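Visit to the Kuster textile sorting hall, Jurnireck

The visit took place on a Friday in October, starting at 9 in the morning. Kuster runs the hall for the Wamar collection network and opens it to outside groups twice a year. Our group was taken in through the loading side, where sacks are weighed before they go anywhere else. The scale log on the wall showed 147 sacks for the previous day.

Sorting is done in two passes. The first separates woven goods from knits and pulls out shoes, belts and anything damp. The second looks only at the knits and takes far longer. Woven cotton can be graded folded, but a knit has to be opened out and put under light tension before runs, thin patches and stretched edges show up. Kuster grades on stitch condition first, lint second and color last.

The knit tables are pale and matte. A glossy top was tried some years ago and dropped on account of glare, which hid loose fibers along the edges.
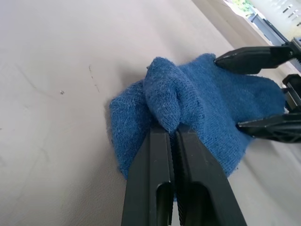 Cut pieces are kept apart from whole garments. A piece with a frayed border can still be used if the loops behind the border hold, and the test is a short pull along the rows, then one across them. Anything that ladders goes to the fiber line. The rest is trimmed back to sound fabric and stacked by weight, with the limit between light and heavy set at 600 grams per square meter for felted stock and much lower for jersey. I did not get the jersey figure.

Lint was the subject of most of the questions. Light specks on mid-blue or navy knits are usually carried over from other loads, and Kuster does not downgrade for them. Pilling is treated as wear and does count.

The fiber line itself, a Kevow unit with six drums, was down for cleaning, so we saw it with the covers off – useful for the layout, less so for judging noise and dust. Baled output is stored in the next bay and leaves by truck once a week.

Parking is behind the hall. Closed shoes are required, and bags stay in the lockers by the office.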